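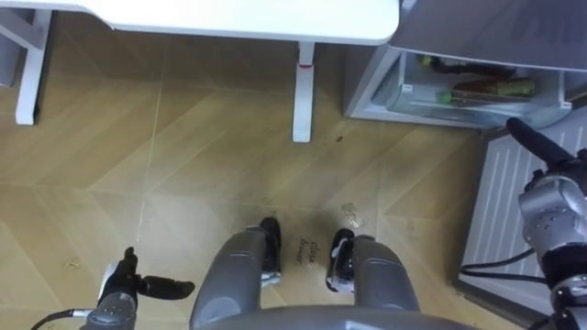

Small Spaces > Kitchen Corners > FAQ

Home | Rooms | Storage | Ask Us | About

Desk Next to the Fridge or Freezer: Your Questions

Ever since I wrote up my desk-and-cold-storage corner, the mail keeps coming, and I love it! Snædís Kjærgaard and I went through the pile and picked the ones that come up most.

Can a desk really go right beside a big appliance?
Yes, and I'd do it again tomorrow. Mine is a plain white desk with slim legs, and the rounded front corner ends just short of the appliance. I was nervous about the squeeze, but I've had this setup since December and I still grin when I reach over for a snack in the middle of an email.

How much gap should I leave?
Check the manual for your own model first – the numbers vary a lot, and some need air at the sides as well as the back. Then open every door, lid and drawer all the way before you decide where the desk goes. I skipped that the first time and had to move everything 8 inches to the left.

What do you keep in the clear drawer?
As little as I can get away with! It's the pull-out one with the white frame, and a couple of things at a time is plenty for me. You can see what's in there without digging, and lunch stops disappearing under a bag of carrots.

My drawer sticks. Is it broken?
Probably not. Crumbs in the runners are the usual trouble. Take the drawer out, wash it in lukewarm water with a drop of dish soap, dry it well, wipe the runners and slide it back in. Never pour hot water on a cold clear drawer, it can crack. (Ask me about the one before this.)

Do you store anything under the desk?
No. I like having bare floor there – you can stretch your legs out and get a broom through in one go. Nerea Marín keeps a rolling cart under hers and swears by it, so go with whatever suits you.

Does a patterned floor make a small room look busy?
I worried about that too! But light tan wood-look in a zigzag pattern with white furniture is so cheerful, and I'd choose it over plain boards any day. It scuffs a bit. A damp microfiber cloth lifts most marks, and the rest I leave alone.

Will the motor noise bother me while I work?
A little hum, then quiet. On calls I wear headphones. If yours rattles, check that all the feet are level.

Tags: desk ideas, fridge drawers, small kitchens

1409 shares | 11 comments

Previous | Next | Back to top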